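Notano Pipe Cabinets: Frequently Asked Questions

How many pipes does the cabinet hold?
The small model has room for 12 pipes, standing with the bowl down. The large model holds 24 and has also two drawers for tobacco tins. Churchwarden pipes are too long for the small one, please choose the large.

Do you deliver outside Nernville?
Yes. Inside Nernville we bring the cabinet to your door without charge. To Gonder and other towns the delivery costs 145 and takes up to two weeks. You will get a message on the morning of delivery.

What are the prices?
The small model is 2,305 and the large one is 2,496. These prices are valid from 23rd September. The lock is included, but engraving of the name plate is paid separately.

Can I choose the color of the wood?
We offer light, medium and dark. The light one becomes a little more yellow with the years if it stands near a window. If you already own a Mfaume tobacco jar and want the same tone, send us a photo of it in daylight and we will tell you which color is the closest.
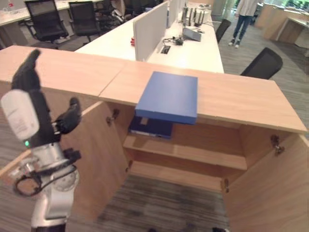
Light wooden cabinet, top with seam near the middle.

My cabinet smells strongly of varnish. Is it normal?
In the first days, yes. Leave the doors open for one week before you put pipes inside. If the smell is still strong after this, write to us and we will exchange the inner shelf.

May I keep cigars in it also?
We do not recommend it. The pipe cabinet lets the air pass, so that the pipes can dry after smoking, and cigars will lose their moisture very fast.

The key turns but the door stays closed. What should I do?
Press the door softly near the lock and turn the key again. Please do not use oil. A new lock can be ordered for 90, and two screws are enough to fix it.

When will the wall model be available again?
We expect it in April. It is possible to reserve one by e-mail, and you pay only when it is ready to be sent.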